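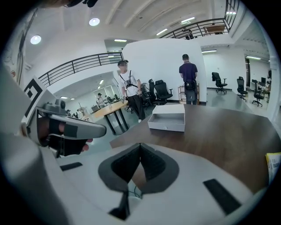
Ívar Østergaard thinks I should have bought the arm first and worried about everything else afterward. He said so in the comments under my last post and again over the phone on Saturday, at some length, and since a few of you have asked the same thing by email I thought I'd write out how the budget got to where it is.

Blog > Workshop Notes > Money and Planning

Last updated in October

The short version is that I've seen what happens when the arm comes first. At Clikstead we spent nearly the whole allowance on a lovely arm, and then it sat with a sheet over it for most of a spring while we scraped together enough for a table that didn't wobble. Everybody was proud of it and it did no work at all! So for the Dreltadar project I started at the other end, with the small stuff, and I've been adding up small stuff ever since.

Hand-held grippers are the first real line. I've put down 5 of them, at 848 dollars each once the mount and the pads are counted in. Ívar says that's too many for a group our size. He may be right, but one will always be waiting on a part, and I'd like people to be able to work at the same time without handing a tool back and forth (I have been in that room, and tempers get short by four in the afternoon). The quote from Grundon came in a bit lower, I should say, but it left out the cameras, and by the time I'd priced those separately there was hardly anything in it.

Next comes what I call the boring page. Gloves in more than one size. Straps and waist packs. Spare pads for the grippers, because rubber wears down faster than you'd expect when people are picking things up all day long. Printed markers, and flat boards to stick them on. Boxes and other odds and ends to pick up and put down. I gave the whole page 400 dollars, and I've already had to defend that number twice to people who wanted to make it zero and "find things lying around." We did find things lying around last year. We also lost most of them.

Then there's storage, which I got badly wrong the first time. Recordings pile up, and you want two copies of everything, in two different places. I've set aside 2,000 dollars for drives and a little machine to keep them in. Elínborg Laxdal looked over my sums and asked where the backup drives were going to live, and I didn't have an answer, so there's now a line for a cabinet with a lock. I haven't found one I like yet. If you have one that closes properly without a shove, please write and tell me the make.

Furniture I've mostly kept out of it. We have tables and rolling chairs enough, and a rolling cart is worth more to me than another desk.

As for the arm, it's still on the list, Ívar! I've asked Ingvarsson for a price on a lease, with training included, and I'm hoping to hear back before the month is out. If the lease is sensible we'll take it for a season and see how much use it gets. If it isn't, we'll carry on with the grippers and I'll ask again in the new year, when people are generally in a better mood about money.

I still need to work out shipping on the grippers, and whether the spare pads can come in the same parcel.

Contact | Copyright, all posts and pictures | Back to top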